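So the studio move is finally happening! Seraina found us half of an upstairs unit on Leckie Street, and on Saturday we spent the whole afternoon walking around it with a tape measure, arguing about where the cutting tables go. I've been sewing bags in my spare bedroom for 3 years, with 40 rolls of canvas stacked behind the door, so you can imagine how giddy I was.

The rent is fine, the stairs are not. Seraina says we'll get used to them. I say she can carry the Katell (our big old sewing machine, for anyone new here) up by herself then.
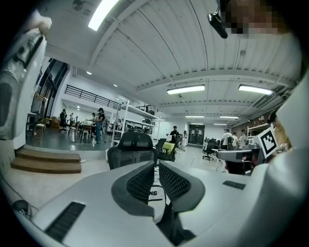

Light is what I care about most, because navy thread on black canvas has ruined more of my evenings than I want to admit. My bedroom has one sad bulb. I keep going back to those long fluorescent fixtures hanging side by side, and the white ceiling with its ridged panels, and thinking I might finally see my own stitches - even in November. I'd still like a lamp at each table, though, and Seraina wants hers on a clamp.

Next up is shelving. If you have a favorite place for sturdy secondhand racks, please leave it in the comments!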